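Archives > Facilities and Furnishings > April

Posted 30 April 2021 by the Furnishings Desk, Tramlow House

Re: Drawer cabinets for the shared kitchens

To all list members,

The desk has received several replies to the notice on replacement cabinets. The message quoted below raises the points most often repeated, and this reply is addressed to the whole list so that building contacts have the same information.

> The Vitus building has no objection to the gray cabinets in
> principle. Our concern is with the drawers. In the old units,
> staff left the bottom drawer open, and the next person to reach
> the counter walked into it. We would also like to know whether
> the dark top will show every mark, and whether we are expected
> to empty the old cabinets ourselves. Our kitchen has 2 of them,
> both full, and a good part of the contents belongs to people
> who have not been in the building for months.
>
> Please also confirm that the handles are the black ones and not
> the recessed kind shown in the first circular.

The handles are the black ones. The recessed kind was withdrawn after Kapoor, the supplier, advised that it could not be delivered with the gray fronts before August. Each cabinet has three drawers, one above the other, and each drawer has its own handle. The countertop is dark brownish-gray with a glossy finish and a faint streak in the surface that resembles wood grain.

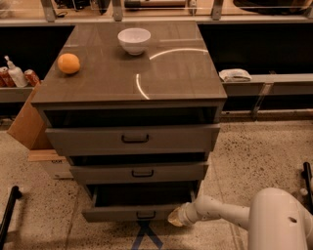 Gray three-drawer cabinet with dark top, upper and lower drawers open.

With regard to open drawers, the desk asks building contacts to consider the position of each cabinet before delivery. A clear space of 40 inches should be left in front of the unit. Where a kitchen cannot provide this, the contact should write to the desk with the measurements of the room, and a narrower unit from the Benesent range will be considered. The lowest drawer is the one most likely to be missed by a person carrying something to the counter, and it should be closed after each use. We suggest that heavy or seldom used items be kept there, so that it is opened less often.

The top will reflect overhead lighting, and some marks will be visible at certain angles. It should be wiped with a soft damp cloth and then dried. Scouring pads and abrasive powders are not to be used on it. A bowl or a few pieces of fruit may be left on the surface, but the greater part should be kept clear for preparing food.

On the matter of the old cabinets, contents are to be removed by each building before the exchange. Items with a name on them should be boxed and held for 6 weeks. Unmarked dishes and utensils in good condition may go straight into the new drawers. Opened food should be discarded. The desk can supply boxes on request — please state how many are needed and on which floor.

The following arrangement of the drawers is recommended, although buildings may vary it:

Top: flatware, openers, and serving spoons
Middle: dish towels, cloths, and trivets
Bottom: baking dishes, large pans, and spare containers

Contacts who have not yet confirmed their numbers are asked to do so within 2 weeks. Replies may be sent to the list or to the desk directly. Requests for additional units should be submitted separately, with the approval of the building manager.

Furnishings Desk
Tramlow House

Filed under: Kitchens and Break Rooms, Storage, Replies to Notices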